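How do I get old tape marks off a painted cabinet door?

Oľga Sokol
Asked 12/8/23

Hi all! We moved into a rental in Plulldale in July and the last people had taped stuff to pretty much every door in the kitchen. I got the paper off but there's a gummy film left that grabs every bit of dust (and cat hair, so much cat hair). I tried dish soap and hot water – nothing. I don't want to strip the paint and lose my deposit. What works?

Serpil Başaran
Cooking oil! Any kind. Rub it on, leave it for 39 minutes or so while you do something else, then wipe it off with a soft cloth and wash with dish soap. I did my whole pantry this way and the paint was fine. Stay away from the green scrubby side of the sponge, though. On a shiny surface, fine scratches show up as soon as the light hits them.

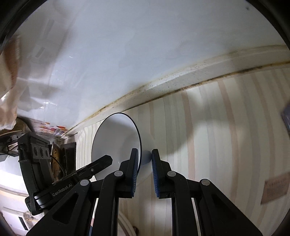

Cillian Hanrahan
Hair dryer on low, then an old plastic card. Took me seven minutes a door. Try it on the inside first.

Selvaraj Munasinghe
just paint over it lol

Oľga Sokol
Update – the oil did it! Two rounds on the worst door. Thanks Serpil!!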